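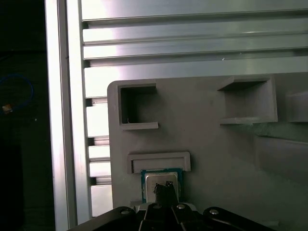

Thibault Deschamps joined the Hidenard Center for Historic Interiors as a wallpaper conservator and now directs its paper workshop. He spoke with the Center's newsletter on 10th February, shortly after the workshop completed its treatment of the dining room papers from Andora, the former summer residence that was transferred to the Center's care by the Priedītis family. The conversation covered the history of the house, the condition of the papers, and the training of new conservators.

Mr. Deschamps did not begin his career with paper. He was trained as a bookbinder and worked for a time in a commercial bindery, where he was responsible for repairing ledgers and parish registers. His first encounter with wallpaper came when a client asked him to identify the lining of a ledger box. "It was a scrap of hand-blocked paper, a green leaf on a buff ground, and it had been used simply because it was strong and someone had it left over," he recalled. "I spent far longer on that lining than on the ledger. I charged only for the ledger."

He enrolled in conservation training the following year. Wallpaper, he explained, sits between several fields and has often been neglected by all of them. Paper conservators are accustomed to objects that can be laid flat on a table. Architectural conservators are accustomed to plaster, wood, and stone. A wallpaper belongs to the wall and to the sheet at once, and the person treating it must understand how both will behave when the heating is turned on in the fall.

The dining room at Andora was papered in a repeating design of quince branches and small birds. The family had always believed the paper to be French. Mr. Deschamps is more cautious. "There is no maker's mark on any of the selvages we have been able to examine," he said. "The drawing of the birds is very competent and the registration of the blocks is rather poor. I would not wish to assign it to a country on that basis, and I have told the family so. They received the news graciously."

When the workshop first surveyed the room, the papers on the north wall had separated from the plaster along much of their length. Earlier repairs had been made with a flour paste, which had drawn insects, and later with a household glue, which had darkened. Two of the drops had been cut at chair rail height at some point so that electrical wiring could be installed, and the lower portions had been put back out of line with the upper ones. A bird near the service door had, for several generations, been joined to the wrong tail.

The staff debated whether to correct this. The matter was settled after a conversation with the oldest surviving member of the family, who remembered being told as a child that the mismatched bird was looking for its own feathers. "We left it," Mr. Deschamps said. "It is a false alignment and it is recorded as such in the treatment file. It is also part of how that room was used and talked about. I am comfortable with a file that says both."

The north wall papers were removed in sections and brought to the workshop. Each section was faced with a light tissue before it was lifted, and the old adhesive was then reduced from the back with damp poultices. A single poultice was left in place for up to 45 minutes and checked throughout. The green pigment proved stable. The red used for the birds' breasts did not, and those areas were treated dry, with a spatula and a good deal of patience.

Asked which stage of the work he found most demanding, Mr. Deschamps named the lining. Every section had to be backed with a new sheet that was strong enough to carry it and weak enough to give way first under stress. The workshop tested 3 lining papers before choosing a Japanese tissue of medium weight, applied in a double layer with wheat starch paste. "The lining must be the part that fails," he said. "If the wall moves — and the wall will move — I want the tear to occur in my sheet. My sheet can be replaced."

The papers were rehung in July, when the house was at its most humid, so that the sheets would tighten gently as the air grew drier. Mr. Deschamps described the weeks after rehanging as uncomfortable. Minor lifting appeared above the fireplace and was secured from the edge. The remainder has held. The Center will continue to inspect the room each season, and visitors will be asked to keep to the carpeted path along the windows.

The treatment was supported by a grant from the Pludano Fund, which also provided for a training place in the workshop. Mr. Deschamps spoke at length on this subject. He is concerned that few programs offer practical instruction in wallpaper, and that much of what is known is held by people close to retirement. He has begun asking trainees to keep a daily notebook by hand, including the work that went badly. "A treatment report tells you what was done," he said. "It seldom tells you that the paste was too thick on the first morning, or that the door was left open and the tissue cockled. Those are the things I would have liked to read when I was starting."

He also encourages trainees to hang modern wallpaper in an ordinary room before they touch a historic one. His own first attempt, in a rented apartment, was by his account a poor piece of work. The pattern dropped steadily toward the window, and he lived with it for the length of the lease.

The conversation turned to the public. Mr. Deschamps receives many letters from homeowners who have found old papers beneath newer ones and wish to know what they should do. His advice is usually to stop. Steam and scrapers remove evidence quickly. He suggests that the owner photograph the wall, note which room and which side of the room it is, and keep a generous piece of each layer, at least one full repeat where that is possible. The pieces should be stored flat, in a folder, away from the kitchen and the cellar. "People apologize to me for having taken the rest down," he said. "They need not. It is their house, and they have to live in it. I am only glad of the piece in the folder."

The workshop's next project is a group of ceiling papers from the upper hall at Andora, among them a border of stars printed in a metallic powder that has since turned brown. Mr. Deschamps has not yet decided how far the discoloration can be reduced, or whether it should be. Samples are being examined now, and a decision will follow once the results have been reviewed with the family. In the meantime the upper hall remains closed, and the dining room may be seen on the regular guided tour.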